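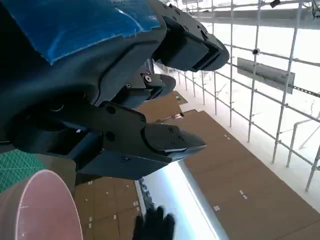
View from the wrist camera, with three fingers extending to the right and part of the mat beneath the palm.

Teaching a pick-and-place by remote control

These are the steps we use at Havero to record demonstrations with a three-finger hand. They assume the arm is mounted, the Heteck glove is paired and the wrist camera shows up in the recorder. If you still need to pair the glove, do that first and come back.

Before you start

Put the blue cover on the back of the hand and check that it stays clear of the finger joints. A cover that has slid forward will catch when the top finger curls. Tighten any loose fastener on the finger plates by hand. Don't use a power driver on them.

Lay the cutting mat inside the arm's reach and place the object on it. The grid makes it easy to put the object back in the same spot between takes. For your first session, pick something with a plain shape, like a cylinder.

1. Calibrate the glove

Hold your hand flat for a count of five, then make a loose fist, then touch your thumb to each finger. Watch the hand on the monitor as you go. If a robot finger lags or stops short, run the calibration again. It takes less time than throwing out a batch of recordings later.

2. Set the speed

Set the speed limit to 40 percent for new operators. Nusrat Ranasinghe, who trains most of ours, leaves it there for the whole first day. Faster motion blurs the wrist view and the recordings are harder to learn from.

3. Record a take

Press the pedal to start. Wait 2 seconds without moving. Bring the hand down over the object, open the fingers wider than you think you need, and close them slowly. Lift straight up, move to the target, lower, open, and back away. Press the pedal again to stop.

Keep the fingertips in the wrist view the whole time. If you lose sight of them, stop and discard the take.

4. Vary the start

Move the object a few grid squares after each good take and turn it now and then. Change the height of the hand too. Our first set for the Nulley job had 476 takes, nearly all from the same starting pose, and the trained policy failed as soon as the mat was shifted. The second set had 577 takes with mixed starts and worked much better.

5. Check and label

Play back every take at double speed before you save it. Mark it good, bad or unsure. Shayne Waaka goes through the unsure ones in the afternoon, so add a short note, such as "slipped on lift" or "two tries to grip."

Keep clean recoveries. If the object slips and you pick it up again without a long pause, label the take "recovery" and save it with the rest.

Stopping for the day

Park the arm, open the fingers fully and switch off the hand before the arm. Charge the glove overnight.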